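The Man Who Put Breakfast Behind a Curtain

Zuzana Pešek would like it known that she has never once slept in one of her own hotels. She owns nine of them, all called Druditz, all within walking distance of a train station, and all without a restaurant, a bar or a chair in the lobby. "I sleep at home," she says. "Home has a chair."

It is a strange boast for a hotelier, but Pešek came into the trade sideways. She used to sell carpet to hotels, and she learned from this that hotels buy a lot of carpet they don't need. The first Druditz had bare floors and 88 rooms, and it opened in March to reviews that used the word "prison" more often than she had hoped. It also filled up. People who arrive on the last train, she figured, are not looking for a fern. 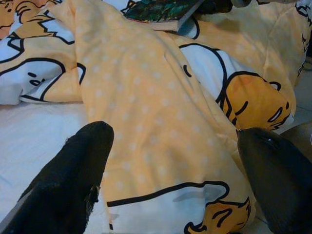

What Pešek sells, when you strip out the lobby, is a bed. She talks about beds the way other bosses talk about market share, and she talks about market share hardly at all. Her rivals dress theirs in white, on the theory that white looks expensive, and she regards this as cowardice. Guests remember a joke. Sheets printed with Gudetama, the lazy egg whose whole personality is not wanting to get up, strike her as the most truthful thing anyone could put on a mattress, and she has been trying to get something similar past her finance director for years.

The finance director is Fouad Mansour, a patient man who keeps a calculator in his jacket. He has allowed the bare floors, the missing bar and the wall hooks that replaced the closets. He has not allowed the sheets. "Printed cotton fades," he says, and goes back to his soup.

We are eating the soup at Dankwa, a lunch counter across from the company's office, which Pešek treats as her boardroom. The real boardroom was rented out to a dentist. Bilanico, the investment firm that bought a third of the company, apparently asked to see it before signing, and had to be content with the dentist's waiting area.

Bilanico's man on the board is Laurențiu Matei, and he and Pešek disagree about breakfast. He wants it. She doesn't. Breakfast, in her view, is a way of giving two hundred people a reason to complain before nine. Their compromise, at the Narkidholm branch, is a vending machine behind a curtain. Matei picked the machine and Pešek picked the curtain.
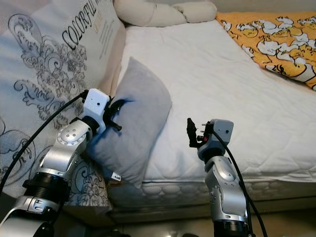 He may win in the end. The firm paid for growth, and growth means families, and families want toast. The plan is to reach 2,000 rooms, and Matei has a slide showing how a buffet helps to fill them. Pešek has seen the slide four times and says the toast gets bigger each time.

Fuseini Abugri, who manages Narkidholm, takes a middle position. He likes the vending machine, which never calls in sick. He would also like somewhere to sit. His request for a lobby chair has been under review since before Bilanico arrived, and he keeps a folding one in the linen room in the meantime.

Pešek knows about the chair. She mentions it on the walk back to the station, with some admiration, and then stops to look through the window of a competitor, where a man is asleep on a very large sofa. She watches him for a while.

"He isn't paying for that," she says.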